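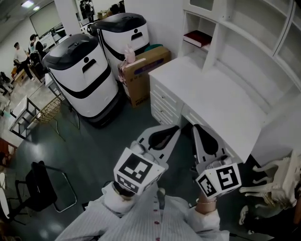
The Classics

Home Stories Archive Submit

Gayan Seneviratne did not believe in the Flavham inheritance. A dead aunt, 531 letters, and a clue left in a book? Carov had sold him that kind of story before. 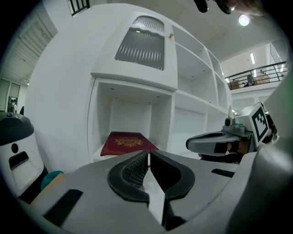

He had come for the letters, or for proof there were none. Most of the shelves were bare. The dark red book lay flat in its cubby with the gold emblem up — a little too easy to find, he thought.

"Well, open it," said Carov.

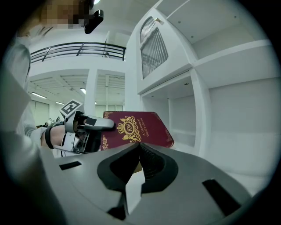 "You open it," said Gayan. "You knew which one she meant."

Carov studied the ceiling for a while.

Contact | © Flavham Stories | Back to top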